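Assunto: Re: [manipulacao-sim] Cozinhas simuladas e generalização – alguém já mediu por cozinha?

Oi, Hajar, oi, pessoal,

Desculpem a demora, passei a semana brigando com a fila do cluster e só hoje de manhã consegui olhar os números com calma. Vou responder no meio da tua mensagem, que fica mais fácil.

Em qui., Hajar Tazi escreveu:
> Estamos treinando uma política só em cozinhas do gerador Okum e, no
> conjunto de validação, tudo parece ótimo. Quando trocamos o layout dos
> armários, a taxa de sucesso despenca. Minha suspeita é que o modelo
> decora a posição dos eletrodomésticos em relação à base do robô. Alguém
> já separou os resultados por cozinha em vez de por tarefa? E como vocês
> dividem treino e teste?

Já separei, sim, e acho que a tua suspeita está certa! A gente caiu no mesmo buraco em março. O nosso gerador é o Jimeden, que monta a cozinha a partir de uma planta e depois sorteia acabamentos, portas e objetos. No começo a divisão era por episódio, ou seja, a mesma cozinha aparecia no treino e no teste com os objetos em outro lugar. Resultado lindo, 503 episódios de teste e todo mundo feliz, até que alguém no grupo perguntou quantas plantas diferentes havia ali dentro. Eram 27. E todas as 27 estavam também no treino (pois é).

Refiz a divisão por planta: 11 ficam guardadas só para teste e a política nunca vê nenhuma delas, nem com outro acabamento. Isso me deixou com 234 episódios de teste, menos do que eu queria, mas pelo menos agora o número quer dizer alguma coisa. A queda foi feia nas tarefas em que o braço precisa entrar num volume fechado e bem menor nas tarefas de bancada. Minha leitura é que na bancada a câmera do punho salva a política, porque o objeto acaba aparecendo grande na imagem mesmo que a base esteja num lugar estranho. Dentro de um compartimento, se a abordagem já começa torta, o cotovelo chega perto da porta ou da prateleira e não sobra espaço para corrigir.

> Outra coisa: vocês randomizam a pose da base? Aqui ela fica sempre
> centrada no alvo.

Randomizamos, e foi o que mais ajudou. Antes a base nascia sempre na frente do alvo, como a de vocês. Agora eu sorteio um deslocamento lateral e uma rotação pequena e descarto só as poses em que a cinemática inversa não acha nenhuma solução. No começo eu descartava também as poses "feias", com o cotovelo dobrado para o lado, e me arrependi – são justamente essas que aparecem nas plantas de teste. Também tentei aumentar só a variedade de texturas, que era a sugestão do pessoal do Kerkgate, e o ganho foi tão pequeno que não aposto nele sem repetir com outras sementes.

Para dar uma ideia do que estou chamando de volume fechado e de bancada, a geladeira e o ralador:

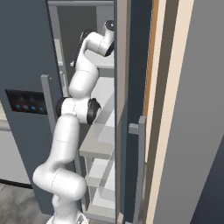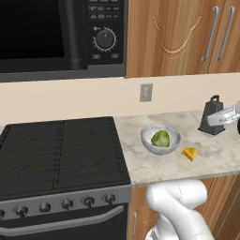 Sobre a métrica, eu sugiro reportar a média por planta e só depois a média geral, com o pior caso do lado. A média por episódio esconde demais, porque as plantas fáceis geram mais episódios válidos e acabam pesando mais. Se vocês usam o avaliador Govindasamy, cuidado com uma coisa: ele agrupa pelo identificador da cena, e uma planta com outro acabamento ganha um identificador novo. Perdi uma tarde inteira nisso. No meu caso resolvi gravando o identificador da planta nos metadados de cada episódio e agrupando por ele num script separado, bem feio, que posso mandar se alguém quiser.

O que eu ainda não sei é se a queda vem mesmo da geometria ou se parte dela é da política de alto nível escolhendo a hora errada de se aproximar. Estou rodando uma variante em que a abordagem é dada pelo planejador e a política só assume perto do alvo. Se a diferença entre compartimento e bancada sumir, fico mais convencido. Deve terminar no sábado, se a fila deixar.

Hajar, você consegue rodar a de vocês com a base deslocada sem treinar de novo, só na avaliação? Já daria para comparar a forma da curva, mesmo com geradores diferentes. E me diz também se as portas dos armários no Okum abrem sempre para o mesmo lado, que aqui isso fez uma diferença que eu não esperava.

Abraço!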